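Workshop Tips: Taking Apart an Old PC, as Learned From a Robot

Our group at Rudmont spends its days teaching a robot arm to take desktop computers apart. The method is simple enough to explain at a cookout: a person guides the arm through a job, the arm tries it alone, and we keep score. After 4,000 tries, the arm has opinions about your old tower. So do we.

Lay the case on its side. Early on we worked with towers standing up, and the arm got the memory out 4 times in 41. With the case down and the open side up, it managed 40 in 41. People improve less than that, mostly because people are willing to swear and use a knee.

Do cables before parts. Most of our failures logged as "drive stuck" were a drive still plugged in. Follow each wire to its end with a finger, then pull on the plug. 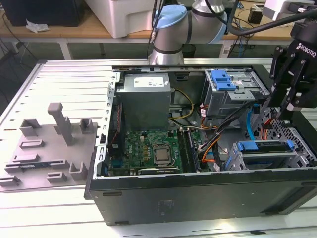 2 min read

Blue plastic means touch me. On the tower we use most, the drive handles and the latch on the optical cage are bright blue, and the arm learned those sooner than anything else in the case. Look for the colored bits in yours before you go hunting for a screwdriver.

Memory comes straight up. Open the clips at the ends of the slot first. The arm skipped this step for most of August and we have a drawer of sticks to show for it.

Give small things a place to go. We print a plate with slots and pegs and keep it on the table to the left of the case. A muffin tin does the same work in a garage — ours at Flarkberg cost less than the plastic.

Stop when it pushes back. The best change we made all year was a rule that the gripper lets go when the force climbs too high, backs off, and tries from a slightly different angle. It works on jar lids and stuck dresser drawers too.

Leave the power supply closed. Unplug it, unscrew it from the case, lift it out whole. The arm has never tried to open one, and on this point I'd follow its lead.

Next up: printers. The arm has not been told.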